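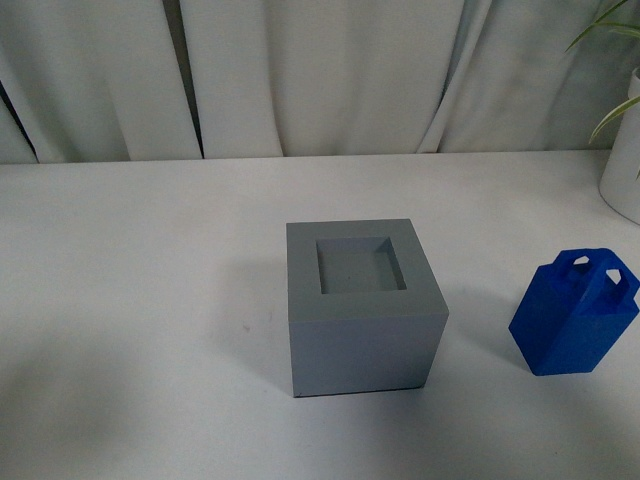 Minutes of the Flakport Neighborhood Garden Swap, planning meeting, Tuesday, 7 p.m.

Last month's minutes were approved with one fix: the seed library now holds 1,858 packets, and what a lovely number that is! The Nevia Street plots are fully taken for August and the waiting list is down to four. 

Water: the new rain barrels filled in one weekend – wonderful news. The overflow hose still leaks at the joint. Carried over.

Money: $700 in the account after the compost delivery. Agreed to spend up to $20 on plant labels, the kind that don't fade.

Bideo Hall has offered us the big room if it rains. Accepted with great thanks. We need to ask about parking.

Steinarsdóttir Nursery is giving us tomato starts again, about 20 of them, and they were terrific last year. Pickup is in the morning, driver still needed.

Slug traps: long discussion, no decision.

Meeting closed at 8:40.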